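The Tosside is a soft-sided garment bag made by Flonmont for people who carry a suit, a dress or a uniform a few times a year and don't want to check it. It opens flat, folds once at the middle and hangs from a closet rod or a door hook. This page covers both lengths, the fabric, packing, cleaning and spare parts.

Page last updated October 15, 2024.

## At a glance

| | Tosside Short | Tosside Long |
|---|---|---|
| Made for | Suits, jackets, shirts, short dresses | Long dresses, overcoats, robes |
| Main zipper | Center, full length | Center, full length |
| Outside pockets | 2 | 2 |
| Folds | Once | Once |
| Shoulder strap | Sold separately | Included |
| Colors | Black, navy | Black |
| Item number | TS-09 | TS-33 |

Both bags have the same shell, lining and zipper. The Long has extra fabric below the fold and a wider bottom panel, so a full skirt has somewhere to go.

## Which length to buy

Measure the longest thing you plan to carry while it is on its hanger. Start at the shoulder, not the hook, and go down to the hem. If the hem comes below your knee when you hold the hanger at shoulder height, get the Long. Almost all suits fit the Short, including jackets in long sizes, because the pants go over the hanger bar.

If you are between the two, think about where the bag will hang. The Long needs a high rod. On a low closet rail or the hook in the back of a car, the bottom will rest on the floor or the seat and the hem will crease there. Customers who return the Long usually give this as the reason.

## Fabric and lining

The shell is a tight polyester weave with a coating on the inside face. It sheds light rain on the walk from the parking lot to the door. It is not a rain cover, and the zipper is not sealed. Left out in a steady rain, water will come through along the teeth.

The lining is a smooth polyester that lets wool slide. We used a cotton lining on the first version and changed it in January after we saw how much lint it left on dark jackets. Older bags with the cotton lining are still covered by the warranty, and all the same spare parts fit.

There is a small mesh vent near the top of the back panel. Leave it clear when you hang the bag in a closet for a long time.

## Hangers

The top opening takes the hooks of two ordinary hangers side by side. Flat wood hangers and slim velvet ones both work. Very thick, shaped coat hangers take up the room of two, so plan on one if that is what you own.

Inside the bag, just below the opening, is a strap with a snap. It goes around the necks of the hangers and keeps them from dropping when the bag is folded. People miss it. If your jacket has ended up in a heap at the fold, check that the strap was closed.

The bag does not come with a hanger. We tried including one and most customers told us they preferred their own.

## Pockets

The upper outside pocket is shallow and meant for ties, belts, tights and a folded pocket square. The lower one is deeper and has a gusset. A pair of dress shoes fits in it if they are packed heel to toe, though a bag with shoes in the lower pocket will not fold as flat. For air travel we suggest putting the shoes in your other bag.

Neither pocket has padding. Don't carry a tablet or a bottle in them.

## Packing a suit

You need a surface long enough to lay the bag out, and a bed is the easiest one in most homes and hotel rooms. Brush the suit first. Empty the jacket pockets, including the small inside ones.

1. Lay the bag on its back with the zipper facing up and open it all the way. Fold the two front panels out to the sides.
2. Hang the pants over the hanger bar with the creases lined up, then put the jacket over them. Leave the jacket unbuttoned for now.
3. Put the hanger hook through the top opening from the inside. Close the snap strap around the neck of the hanger.
4. Smooth the jacket down with your palms, working from the shoulders to the hem. Lay the sleeves straight along the sides. Button the middle button only.
5. If you are adding a shirt, put it on its own hanger on top of the jacket, collar up. A sheet of tissue between the two helps with linen and does very little for anything else.
6. Bring the front panels back over and close the zipper from the top down. Hold the fabric flat just ahead of the slider as you go, and stop if you feel it catch. Backing up a little will free the lining in most cases. 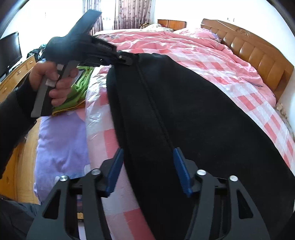

## Folding and carrying

Fold the bag once, bottom up to the top, with the zipper on the outside. The two side clips meet and hold it closed. Tuck the hanger hooks into the flap if you are carrying the bag by its handle, so they don't snag on a sleeve or on another passenger's bag.

The strap clips to the metal rings at the fold. Wear it on one shoulder with the handle side up. The strap is rated for the bag and clothes, and it should not be used with shoes, books or anything else heavy in the lower pocket.

Carry-on rules differ by airline and by aircraft. Folded, the Short goes in most overhead bins when laid on top of other luggage. Put it in last.

## Cleaning

Wipe the outside with a damp cloth and a drop of dish soap, then again with plain water. Hang it open until it is fully dry. Don't put either bag in a washing machine or a dryer, as the coating will crack and start to flake. Don't iron it.

For makeup or deodorant marks on the lining, use the same soap and water and blot. Dry cleaning solvents will dull the lining and can loosen the glue at the vent.

If the zipper gets stiff, rub a plain candle along the teeth and run the slider up and down. Skip the spray lubricants. They leave a film that ends up on clothes.

## Spare parts

| Part | Fits | Item number |
|---|---|---|
| Zipper slider and pull | Both | TS-P1 |
| Side clips, pair | Both | TS-P2 |
| Shoulder strap | Both | TS-P3 |
| Snap strap | Both | TS-P4 |
| Cloth shoe sleeves, pair | Both | TS-P5 |

The slider can be changed at home with a pair of pliers, and the instructions are printed on the packet. The snap strap has to be sewn in. Any alterations shop can do it, or send the bag to our repair counter at Cencombe and pay for postage one way.

## Questions we get

**Does it fit a tuxedo with tails?** Yes, in the Long. The tails fit in the Short but get folded under.

**Can I store wool in it over the summer?** You can. Clean the clothes first, and keep the vent open. The bag will keep dust off, and it will not keep moths out.

**Is it the same bag as the Urrego?** No. The Urrego is our stiff-framed model with a trifold. It holds its shape better in a cargo hold, weighs more, and doesn't hang well in a shallow closet.

**Can I have initials put on it?** On the Short in navy only. Allow an extra 9 business days, and note that we can't take back a bag with initials unless there is a fault.

## Warranty and returns

Unused bags can be returned within 33 days of delivery with the tag attached. Stitching, clips and zippers are covered for 2 years from the date on the receipt. Wear at the fold, burns, and damage from machine washing are not covered.

For repairs, write to the repair counter with your order number and a short note on what has failed. Benjie Agbayani runs the counter and will answer with a shipping label or, for small parts, just mail the part. Take all clothes and hangers out before sending a bag in, and check both outside pockets.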